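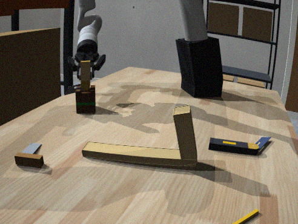 Woo is a simulated workbench for people who want to teach a robot arm some tidying and joinery without buying a robot arm. Brondeck makes it, and these are the questions we get most. The stock bench comes with a utility knife, a try square and a dark box with a green stripe, and you can drop any of them from any height you like. The knife has never cut anyone.

What do I get for my money?
One bench, one arm, the hand tools and 300 starting layouts. A license covers 3 computers. The fourth will sulk. 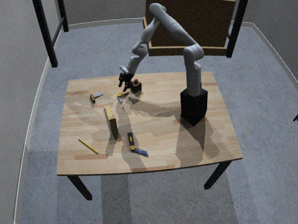 Can I move things around before a run?
Yes. Drag them, or press Shuffle and let Woo make the mess. Every layout gets a number, so when 894 ruins your evening you can load it again and let it ruin the next one.

Can I change the viewpoint?
As often as you please. Close views are good for finger placement, and wide ones for finding out where the pencil went.

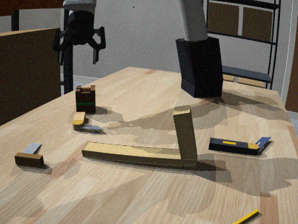 Gripper empty, above the notched block.

Does it need a fancy computer?
It needs a decent graphics card. Without one Woo still runs, at the pace of a municipal office.

How many practice runs before my arm is any good?
Our Tuvdale demo used 3,000. Yours may need fewer. We wouldn't tell your boss that.

Can I bring my own tools?
If you have a 3D model, import it and give it a weight. Leave the weight blank and it will behave like a balloon.

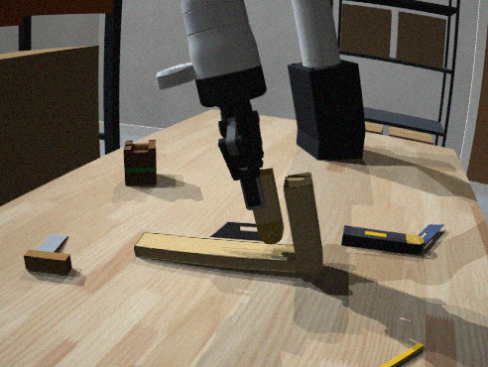
Billing and refunds

Is Fadeck included?
No, Fadeck is our scoring add-on and it's sold separately. It grades each run and is not kind.

Can I get my money back?
Within the first month, yes. Write to support and include your license key.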